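4.2 What the answers looked like

By this point I had 1,469 answers from the vendor security questionnaires that Bansal and Gratel send out every September, and I'd read every one of them (my eyes have forgiven me, mostly). I expected a spread. What I got was 1,067 plain yeses, no note, no attachment, no date. The longer answers were much more fun to read! One supplier gave us its whole backup routine, right down to which shelf the tapes go on.

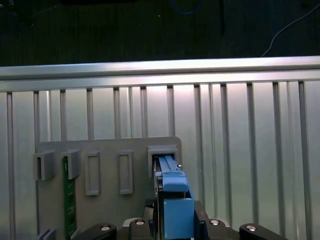 Irén Illés read my first draft and thought I was being too hard on the yeses: a small supplier with one IT person will tick the box and get back to work, and the control may well be in place anyway. Fair point, so I went back and pulled 100 of the plain yeses at random, then asked each supplier for one piece of evidence - a policy page, a screenshot, a log extract, whatever they had handy. Sandra Ackroyd and I scored what came back separately and argued over the leftovers on the phone.

The question on hardware disposal gave us the most trouble. "Do you remove storage before disposal?" sounds clear enough, but people read it as drives only, or drives and phones, or anything with a plug. We ended up scoring that question on its own.
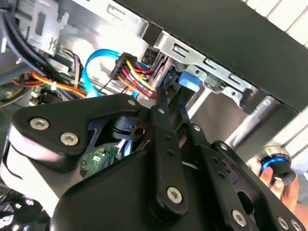 4.3 Wording problems

I went through the form with Rekha Awasthi and we marked 12 questions that asked two things at once. My favorite was "Are access rights reviewed and removed promptly?" You can review all year and remove nothing, and I have no idea what a yes means there. We split each of these in two for the second round, which ran on Troledby, and kept the old numbering so the rounds could still be compared.

Figure 3. Interior of an open desktop tower, with the motherboard and memory slots.

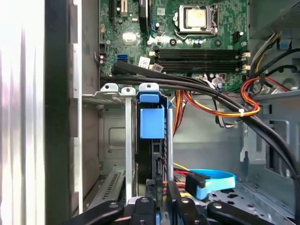
4.4 Second round

The new form went out on 22/02/2021. Hideaki Minami did the chasing, bless him, and Prusmont let us use their supplier list as well. I left the free-text box open on every question this time, with no minimum length.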